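Two grippers in the sim kitchen, which would you keep?

kpalfi
September 27, 2020
I've been running the same pick tasks in simulation with two grippers on one arm, the Zaltulow parallel one and the Fukinen with the longer fingers. Same controller, same kitchen counter, same start poses. I did 684 attempts with the Zaltulow and 1,251 with the Fukinen. The numbers are uneven because I left the second batch going over the weekend.

The dish brush is the object that splits them. Both are all right on the bread and the tomato. With the brush, the Zaltulow tends to close on the bristles and push the handle round, and the Fukinen gets under it more often but knocks the spray bottle on the way down if the bottle is in front.

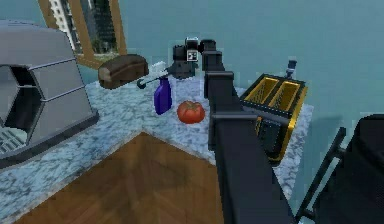 I start every attempt from above and come straight down, fingers vertical. Wrist rotation is allowed but the planner hardly uses it. I have to pick one of the two before we order hardware, so opinions welcome.

vilmos_m
What friction are you using on the finger pads? If it's the default then I wouldn't trust the brush result for either of them.

kpalfi
Default, yes. Same value for both though, so I thought the comparison would hold.

vilmos_m
It won't. The Fukinen has more pad area in contact, so it gains less when you raise the friction. You may find the gap closes. Try 3 values and plot them.

Begoñe C
I disagree with Vilmos a bit. We went through this at Posthorpe and friction moved the totals but never changed the order. What did change it was the approach angle. Straight down is a poor choice for anything with a thin handle. Tilt the wrist and try again before you touch the pads.

Also, are you using the marker on the gripper for the pose, or reading it from the sim?

kpalfi
Reading it from the sim for now. The marker is there for when we move to the real arm.

Begoñe C
Then your real results will be worse for both, and I'd expect the longer fingers to suffer more. A small error at the wrist is a bigger one at the tip.

matracz
I'd go with the Zaltulow just on spares. I waited ages for Fukinen fingers – they came in the wrong length as well.

vilmos_m
That's a shop problem, not a gripper problem. Samonte stock them now.

matracz
Still had to wait.

kpalfi
OK. I'll do the tilted approach first, then the friction values, with equal batches this time. I'm leaving the bottle where it is, as clutter is what I want to test. Does anyone have pad friction figures measured on real Zaltulow fingers?

Begoñe C
I have some for the old pads. Will send them tomorrow.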